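From: Luzius Brunner
To: home-air list
Date: 16 Apr 2018
Subject: Re: Sillari plug-in, two weeks on

I read the Sillari thread from top to bottom last night and I'm still where I was in January, which is unconvinced. I don't doubt that people feel better in their rooms. I doubt that a plug the size of a bar of soap can hold a whole floor at a steady humidity with no tank, no drain hose and no filter to change. Water has to come from somewhere or go somewhere. If it does neither, the number on the meter will do what the weather tells it to do.

I should say what I have here, so you can discount it as you like. One old Barta meter, one newer Omura, a bedroom on the north side and a back room with a long white table where things get made, wiped up and moved out of the way again.

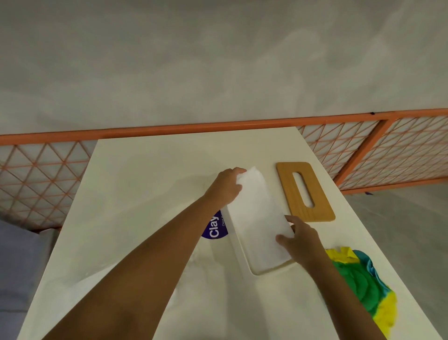

Nazma Siddiqui wrote:

> I've had the Sillari running for 14 days and I'm very happy with it.
> The bedroom used to drop to 30 percent at night and I'd wake up with a
> throat like sandpaper. Now it's in the forties every morning. I didn't
> change anything else. It cost me $151 with shipping and I'd buy it again.
> I know some of you think it's a gadget, but at some point you have to
> trust your own nose. Also the little light is nice at night.

Nazma, I'm glad about the throat. But look at your dates. Your first low readings come from the cold spell, with the furnace going all night. Your good ones come from the last two weeks, when it rained and most of us shut the heat off. My bedroom made the same climb over the same days and I have nothing plugged in but a lamp. The Barta went from 31 to 44. The Omura reads a bit higher, it always has, and it went up by the same amount.

"I didn't change anything else" is the part I'd push on. Did the windows stay shut? Was the bedroom door open more? Did you dry laundry inside? Any one of those would do more for a room than anything Sillari has shown us. I asked their support what the unit does with the moisture and got back a paragraph with the word "balance" in it four times. I wrote again and asked how much water it moves in a day. No answer yet.

On placement, which Sunil asked about: keep the meter off outside walls, out of the sun and well away from the kettle. Mine lived on a windowsill for a year and told me stories the whole time. It's now on a shelf at chest height and the readings have become dull, as they should be. 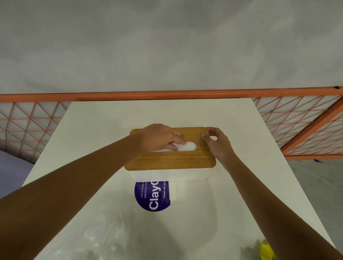

If you move a meter, leave it alone for a couple of hours before you write anything down. Carrying it in your hand is enough to throw it off, and so is breathing on it while you squint at the display. The cheap ones also drift with age. Do the salt test: a bottle cap of table salt made damp, not soupy, sealed in a freezer bag with the meter overnight. It should come out near 75. If yours says 68, write "+7" on a piece of tape and stick it on the back. That's a rough fix, and it may be off again at the dry end, but it beats arguing over two meters that were never compared.

Mireille Abou Jaoude pointed out that the Pistby review has the unit holding a room steady for a month. I read it. They used one room, one meter, and no second room to compare it with. They also don't say what the weather was doing. I wouldn't call it dishonest – it reads like somebody who wanted it to work and stopped looking once it seemed to. I've done that myself with a salt lamp, so I'm in no position to be smug.

What would change my mind is simple enough. One week with the Sillari on, one week off, then on again, same door, same heat, meter in the same spot, and the outdoor humidity written down next to the indoor one. Nazma, if you're willing, I'll run my bedroom beside yours with nothing plugged in and send you my numbers. If your room does something mine doesn't, I'll say so on the list and buy one.

Until then, anybody with $200 to spend on dry air should get a plain evaporative humidifier with a tank you can reach into and scrub. They're ugly and they need filling. You can see the water go down.

Vasanthi, I haven't forgotten your question about the crawl space. It needs its own thread, and I'd want to know first if there's a vapor barrier down there and what shape it's in.

Luzius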